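Galcombe Home Help > Bedrooms & Storage

Small stuff keeps migrating to my bed. What do I do with it all?

Posted by Divina Sarmiento, 06/03/2021
261 views

OK so I have a round bed. Love it, not sorry. But no headboard shelf, no flat edge to push a table up against, and everything I take out of my pockets or off the desk ends up on the comforter. Pens, little figures, adapters, keychains, lip stuff. Every night I sweep it to one side and every morning half of it is on the floor or under me.

Last week I started tossing it all in an open box and leaving the box on the bed. Better, but now it's just a junk drawer that lives on my bed. Can't find anything in it without dumping it out. The black bits are the worst, they all tangle together.

Desk is not an option right now, it's already covered in papers and pamphlets. There is a small nightstand next to it but the wall sockets are right above and cables hang down there, so I don't want to pile things up.

What I need: somewhere for the small stuff that I'll really use at 11 at night when I'm tired. Renting, so no drilling. Don't want to spend much. Also is there a trick to keeping things off a round bed in general?? Mine has stitched hearts and clouds on the cover and I'm scared of a pen leaking on it.

3 replies

Ye-seo Pyo
Marked helpful by 233 members

Had the same problem in my old place, different bed shape same mess. The box is fine. Keep the box. Problem is it's one big space and you're putting five kinds of thing in it.

Mine's the same sort of deal, so typing this up fast before work. Current state:

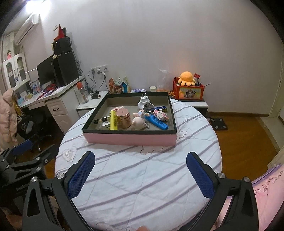 1. Dump and sort, on a towel
Towel first so nothing marks the cover. Make piles by where you use the thing, forget what it's made of. Desk stuff (pens, adapter). Face and hands stuff, so little jars and tubes. Toys and figures. Then the mystery pile, there's always one.

2. Send the desk stuff home
Pens and the plug adapter should not be sleeping with you. Mug on the desk for pens, adapter in the desk drawer if you have one. Prongs poke through fabric and scratch stuff, so I put mine in an old sock. Looks dumb, works.

3. Split up the box
Cut down a cereal box or use the bottoms of tea boxes. I have Tak inserts, they're the cheap stiff felt ones, you bend them to fit. Lidded jars go along one side where you can grab them. Tangly things get their own pocket, ideally with a lid. A mint tin is perfect for chains and charms.

4. Figures go on a shelf or a cabinet top
If you have any cabinet, stand a couple up there. They look nice and you stop digging past a pig to find your lip balm. Rotate them if you've got a lot

5. Move the box off the bed
Last step and it's the one I keep skipping lol. A low stool with a flat top next to the bed is enough. On a round bed put it where your hand falls when you're lying down, not where it looks right. Lie down and reach, then mark the floor with tape.

For the ink thing: cap check before the pen goes anywhere near bedding. If one does leak, blot, don't rub, and test whatever cleaner you use on the underside first. Embroidery thread can bleed.

Brillov

Just throw half of it out. I had something like 2,000 little things from capsule machines and gave them to my cousins kids. Don't miss em. A round bed is a waste of corners anyway

Clullness

Agree with Ye-seo on the inserts, disagree on the stool. I kicked mine over twice in the dark and then spent the morning looking for an earring. Hanging caddy might be better if your bed has a frame you can tuck the flap under. The kind that slides between mattress and base, no drilling. On a round one it won't lie totally flat so get a narrow one, wide ones buckle in the middle. Fill it light or it slides out.

Also, don't stack stuff on that nightstand, agree, but one small dish on it is fine as long as it's nowhere near the sockets. Rings and keys in there, nothing else. When the dish is full you empty it.

For the comforter I keep a thin throw over the side I sit on during the day. Goes in the wash way easier than the big one.

Divina, which way did you go in the end? Got a second hand caddy here I'm not using if you're anywhere close to Galcombe.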